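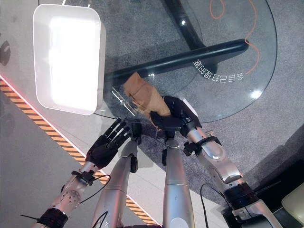 Home Care > Glass and Mirrors

How to clean a glass table top and keep it clear

Glass table tops show everything: fingerprints, rings from cups, crumbs and the gray haze that builds up when too much cleaner has been used over the years. Most of this comes off with water, a little vinegar and a good cloth. The method below works for plain clear glass. For frosted, painted or etched glass, read the note near the end first.

What you need

A soft brush or a dry cloth for crumbs
Two clean cloths, one for washing and one for drying
A spray bottle that holds at least 500 ml
White vinegar
Dish soap
A plastic scraper, only if there is something stuck on the glass

Cotton and microfiber both work. Old T-shirts are fine once the seams and printed parts are cut away. Do not use paper towels for the drying step if they are the cheap kind. They leave lint, and you will end up going over the whole table again.

Wash new cloths before you use them. Leave out fabric softener, which puts a film on the fibers that goes straight onto the glass and shows up as streaks. If your streaks will not go away no matter what you spray, the cloth is the first thing to check.

Step 1. Clear and dust

Take everything off the table. Brush or wipe away crumbs and grit with the dry cloth, working from the center out to the edge. Sand and salt can scratch glass if you rub them around under a wet cloth, so take your time. Tables near a door pick up more of this in December than in summer.

Step 2. Wash off grease

Put a few drops of dish soap in a bowl of warm water. Dip the first cloth, wring it out well, and wipe the whole top. Greasy marks from food and hand lotion need soap. Vinegar alone only spreads them. Rinse the cloth and go over the glass once more with plain water.

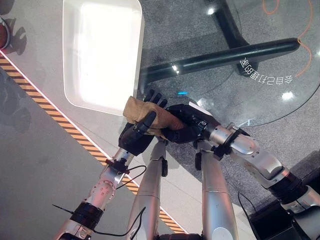 Fold the cloth in four before you start wiping, and turn it to a fresh side as each one gets dirty. A bunched-up cloth misses spots and presses harder in some places than others. On a round top, follow the edge first and then fill in the middle with overlapping straight strokes.

Step 3. Spray and dry

Mix one part white vinegar with four parts water in the spray bottle. If your tap water is hard, buy distilled water for this. Spray lightly. The glass should be misted, with no puddles. Keep the spray away from stone or metal parts of the base.

Dry at once with the second cloth. Joaquim Magalhães, who ran the window cleaning course I took in Himbridge, had us dry the top side in one direction and the underside in the other. When a streak was left, its direction showed which side it was on. I still do it that way.

Step 4. Do the underside

People skip this, and then wonder why the table looks dull. Dust and hand marks collect under the rim where chairs are pulled in. Spray the cloth and wipe upward so nothing drips on the floor. Do not lift the glass off its base on your own.

Stuck-on spots

Candle wax, glue and dried paint should be softened first. Lay a warm, damp cloth on the spot for 16 minutes, then push the plastic scraper under it at a low angle. Repeat if needed. Razor blades take off more, but they can leave fine scratches, and on tempered glass I would not risk it.

Frosted, painted or etched glass

Skip the vinegar on painted glass and never scrape it. Frosted glass holds grease in its surface, so use soap and water twice and dry it well. Test a small patch near the edge before doing the rest.

How often

A table used for meals needs a quick wipe every day and the full wash every 2 weeks. A side table can go longer. If haze comes back within a day or two of cleaning, use less soap and rinse more.

More in this section: Removing water spots from shower doors / Cleaning old mirrors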